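Minutes of the September meeting, Lalten Street Clothing Swap
Thursday, 7 p.m., upstairs at the Gutetti building

I'm taking the minutes this time, so apologies to anyone who liked the old style with the Roman numerals. Maite Pacheco ran the meeting and we started only a little late, once the extra chairs came up from downstairs.

Last month's minutes. Approved with one fix: the spring swap ended at 4, and I had written 5. Sorry!

Money. We have 402 dollars in the account. That's after paying for the flyers and before paying Gutetti for the hall, so please don't get excited. Maite wants to keep the entry fee the same as last fall. A couple of people thought kids under 12 should get in free and we all said yes to that pretty fast.

The date. This took forever. The first Saturday clashes with the Endska choir sale, and they always pull a crowd (I go myself, I'm not going to pretend I don't). The second one works for the hall but parking is bad when the market is on. We went with the second one anyway and will put the parking behind the old Čierny bakery on the flyer, with a little map.

Drop-off. Bags can come in from Wednesday on, and please, washed and dry. We had a long talk about what to do with single socks and the answer is still no. Winter coats are a yes this year -- Maite found a second rail and her brother can bring it over in his van. Shoes are a maybe. I said I'd ask whether we can use the hallway for them, and I'll report back by email.

Swap tickets. We're staying with one ticket per item and two for coats. Somebody floated weighing the bags instead, which I kind of love, but we don't own a scale and the idea got parked until spring.

Sorting and hanging. The plan is to put everything out on the long tables first and only hang up tops, dresses and coats. Pants get folded by size.
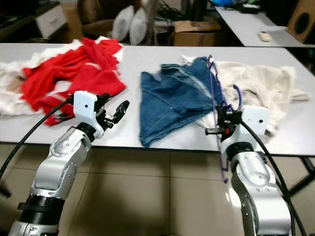
Kids' things get their own table by the window, and I'm making the size signs again, bigger this time so you can read them from the door. We need more hangers than we have, so if your closet is full of spares, bring them in a bag with your name on it if you want them back. So far 17 people have signed up to help, mostly for the morning. The afternoon shift is looking thin, and cleanup is basically me and Maite -- come on, folks!

Leftovers. Same arrangement as before, boxed up and over to the church on Monday. I'll call them to check they still have room.

Other business. The coffee urn leaks. Maite is going to try a new washer, and if that doesn't work we'll borrow the one from the library.

Next meeting is in two weeks, same room, 7 p.m. We wrapped up at 8:40.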